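A Shared-Workshop Gripper for Sorting Tableware
Final Project Report

Prepared by: Natália Cordeiro, Tiago Pacheco, Ívar Ketilsson
Project advisor: Imelda Dagdag
Workshop: Grolano Shared Workshop

1. Purpose

The project team set out to build a two-finger gripper capable of lifting spoons from a bin and holding them upright. The work was carried out at the Grolano workshop, where members share benches, tools and floor space. Spoons were selected as the test item on the advice of Ms. Dagdag. They are thin at the neck, heavy at one end, and shiny enough to give a camera trouble.

The report covers the design of the fingers, the camera placement, the trials and the remaining faults. Wiring and power are covered in the separate report submitted by Belmiro Cardoso.

2. Background

An earlier gripper, known in the workshop as Oller, used flat padded fingers. It performed well on boxes and cups but allowed narrow handles to turn in its grasp. A spoon picked up by the middle of the handle would swing until the bowl pointed down. The team retained the Oller drive unit and replaced the fingers. The revised gripper was named Tamiru.

3. Design

3.1 Fingers

Seven finger shapes were drawn and printed. The first four were rejected during bench checks when they flexed under load. The fifth held firmly but was too wide at the tip to enter the bin between two spoons. The sixth and seventh narrowed toward the tip, and the seventh was adopted. It has an angular outline and closes on a small contact area.

3.2 Camera

A small camera was mounted at the wrist, facing past the fingers. This position keeps the fingertips in view during the whole approach. The main drawback is reflection. A polished bowl mirrors the room, and the detection program at times treated a reflected patch of color as a separate object. The program was changed to search for the handle first and to ignore the bowl until the fingers had closed.

3.3 Control

Control software was written by Mr. Pacheco. The operator selects a bin position, and the program performs the approach, grip and lift. Closing speed was reduced twice during development. The final setting is slower than the team had planned, and a full cycle takes 27 seconds.

4. Trials

Testing took place in May, in the evening hours when the workshop was least busy. A total of 252 attempts were recorded. Of these, 78 were made with the sixth finger shape and the remainder with the seventh. An attempt was counted as successful only if the spoon remained upright in the grip until the operator ended the cycle.

Failures fell mainly into two groups. In the first, the fingers closed above the handle and met on nothing. In the second, the handle was gripped too close to its end and the spoon tipped. The second type became less frequent after the grip point was moved nearer to the neck. The team did not separate failures by spoon size, and this should be corrected in any later work.

Large spoons required the most attention. With the bowl uppermost, a small error in finger alignment produces a visible lean. The fingers must meet squarely on the handle, with the bowl well clear of the tips.

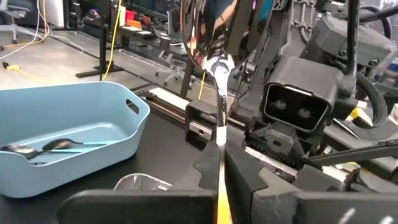 5. Remaining Faults

The grip force cannot be adjusted during a cycle. The operator must stop the program, enter a new value and begin again. The camera mount also shifts slightly when the wrist is knocked, after which calibration must be repeated. Mr. Ketilsson has drawn a stiffer mount, but it had not been printed at the time of writing.

6. Recommendations

The team recommends that the next group fit a force sensor before making further changes to the finger shape. Forks should be added to the trials. The drawings and source files have been placed in the Nerkham folder on the workshop server, and the spare fingers are stored with the Oller parts.

7. Acknowledgments

The team thanks Ms. Dagdag for her guidance and Mr. Cardoso for his assistance with the wiring.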